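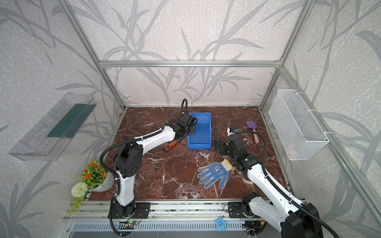 Last updated: November

On Friday evening I finally started with the tool things. For many months I was keeping everything in one drawer, and each time I needed a screwdriver I had to take out half of the house. My friend Lucyna Cieślak told me to begin with one blue bin and one rule: what I use with my hands for dirty work goes inside, and the rest must find another place.

So the work gloves go in the bin. I like the knitted kind with the grip dots, they don't slip when I carry boards up from the cellar. I had 12 of them in Mirkow, and only 2 made a pair! The single ones I keep too, my mother would never forgive me if I threw away a good glove.

The screwdriver was a harder question. It's small and it has an orange handle, so at least I can find it, but in a deep bin it always falls to the bottom.

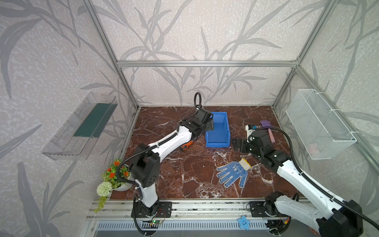
For now I decided that it goes in last, on top of the gloves. Brushes don't belong with the tools at all. Tahira Chaudhry keeps hers in a wire basket on the wall and I think this is the best idea, they get air and I see them. Sponges I want to have in a clear tray, also on the wall, close to the water.

Flowers can stay where they are. I know a plant isn't useful in a work corner, but I work longer when there is one.

Next I must do the screws. I have 400 at least in old jam jars, and no labels.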